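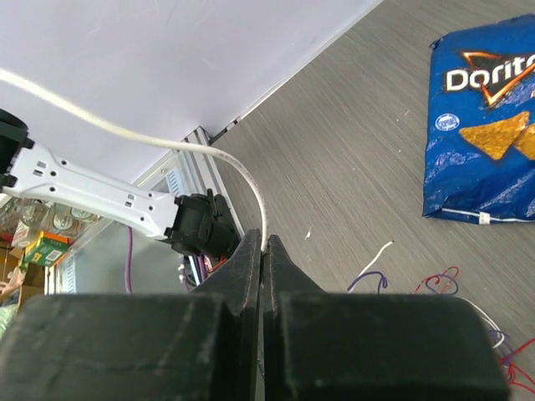 Back corner of the bench, white cable coming over from the left. Crisp bag (Doritos, blue) on the top.

Feb 18, 2018

Bench tidy and cable list. Did this on my own for the first part, Theresia Fankhauser came in after lunch and did labels with me. Not finished, see the end.

Started with the surface. The grey wood-grain top hides dust very well, so I went over it with a damp cloth in strips from the panel outwards and then again dry. Alcohol wipes are fine on it, but the orange degreaser leaves a dull patch, so please leave that one under the sink. The pale panel at the back has marks that did not come off with water. I tried the melamine sponge on a bit low down and it helped slightly. Left the rest.

Food. We agreed in July that crisps and drinks stay on the window side, and I will put the sign back up. Grease on the bench top means tape does not hold, and half of the floor marks and cable tabs here are tape.

White cable. It is the thick one that makes the long arc in from the upper left. Checked it against the Borkness sheet, where it is down as number 63, but the sheet has it following the aluminium extrusion post and it plainly does not. I have pencilled in a correction. My preference would be to keep the big curve, as the jacket is stiff and does not like being pulled round a corner, and give it one soft hook at the top. Hsin-yi Sin wants it clipped to the extrusion all the way. We did not settle it. Either way it should not be tied tight to anything with holes punched in it, the edges will get through the jacket in the end.

Ties. We are nearly out of the 200 mm ones. The short ones in the Pellico tub are no use for anything thicker than signal wire. I have ordered 2 bags of the long ones from Tuketti, black, and a roll of hook-and-loop to cut to length. Please use the hook-and-loop first on anything that is likely to be moved again. I spent longer cutting off old ties this morning than doing anything else, and there were snipped ends all through the tray.

Flush cutters: the good pair is back in the drawer. The pair with red handles has a nick in the blade and leaves a sharp stub. Throw it or file it, but do not put it back with the good pair.
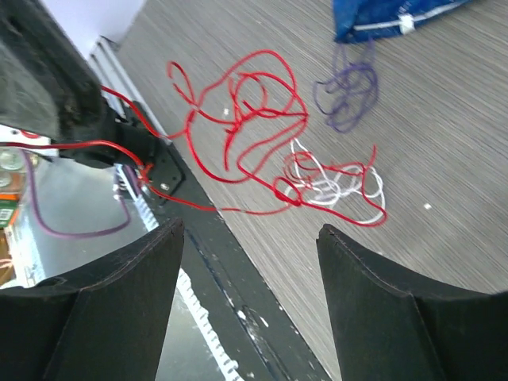 Lengths next. The cable list has been wrong for a while because people measured with whatever was to hand, and Theresia's tape and the bench tape disagree at the hook end. I have gone through what I could reach with the steel rule and written everything in millimetres. For small things at that end of the bench it is quicker to read against the white tick marks along the edge of the black rail, good enough for deciding which tie or sleeve to take out of the box. Anything longer should be done with the steel rule. The longest lead on the list came out at 614 and is entered as that, no rounding. The purple wire is still on the list with no length and no label. It hangs in a U across the pale grey panel and I want the slack written down as well as the run, so that whoever replaces it does not make it up too short.

Labels: Theresia typed them, I stuck them on. White tape with black print, text facing the front of the bench, one at each end. The Ostapchuk labeller chews the tape if you pull before it has finished cutting, so wait for the click. We ran out of tape part way through the signal wires. Those have masking tape and pencil for now, which will fall off when it gets warm.

Small screws found while wiping went into the lid on the shelf. I did not sort them. If you are missing a silver one, look there before opening a new packet.

Bin emptied, cloths in the wash bag.

Still to do:

Purple wire, length and label.
Hook or clips for the white cable — Hsin-yi to say which, then I will fit them.
Sign about food.
More label tape, the wide sort.
Panel marks, if anyone minds them. I don't much.
Correct the Borkness sheet properly in ink once 63 has a final route, and put the new copy in the plastic sleeve by the door with the old one behind it.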